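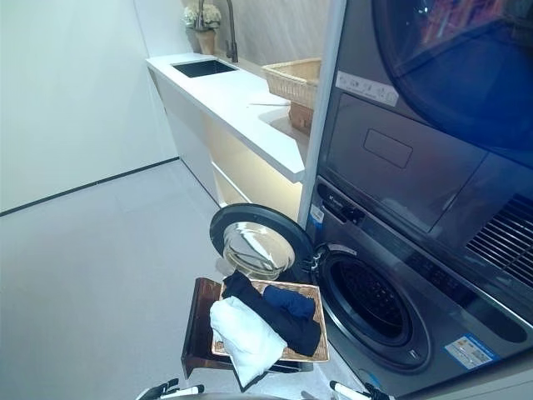
**Notas p/ a fala – lavandaria da residência, o que mudou para a equipa** (20 min, deixar 5 p/ perguntas)

- Abrir com a Parvathi. Turno das 6, sozinha, roupa de dois pisos. Era assim até setembro.
- Dizer logo: sou da operação, não sou engenheiro. Perguntas de motores -> Aravind, está na segunda fila
- Clilley = residência assistida, lavandarias pequenas em cada piso. Não é lavandaria industrial!! (na última vez metade da sala percebeu mal)

## O trabalho, antes

- 720 peças por semana no piso de cima
- Dobrar, carregar, baixar-se, levantar-se. As costas. O Pieter esteve de baixa duas vezes
- Ninguém tinha escrito como se separa a roupa, estava tudo na cabeça da Parvathi 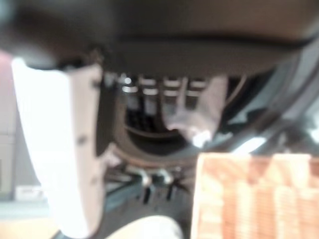

## O que o robô faz / não faz

- Leva o tabuleiro, carrega a máquina. Devagar. Mais devagar do que o Pieter, dizer isto sem rodeios
- Meias: mau. Lençóis com elástico: pior, o Mohandas tem a lista toda
- Não vê nódoas. Bolsos também não, continua a ser uma pessoa a revistar (contar a do aparelho auditivo, se houver tempo)
- 133 paragens no primeiro mês. Quase todas por roupa presa na porta

## O que mudou para as pessoas

- Parvathi passou a escrever as regras de separação. Pediu aumento, teve aumento. PAUSA aqui
- Pieter: menos peso, mais vigiar. Diz que se aborrece. Não suavizar, foi ele que pediu para eu contar
- Turno da noite sentiu-se posto de lado, só soube pelo quadro de avisos. Erro nosso, meu sobretudo
- Os residentes perguntam pela Parvathi quando a roupa vem dobrada de outra maneira
- horas: ninguém saiu, mas tambem não substituímos quem se reformou. Alguém vai perguntar, responder direito

## Se sobrar tempo

- Formação: duas tardes não chegam, o Chandrasekhar queria seis e tinha razao
- Botão de paragem ao alcance de quem está sentado
- Próximo passo: piso de baixo, só depois de falar com o turno da noite

Falta: confirmar com Mohandas o nr de paragens do segundo mês. Água!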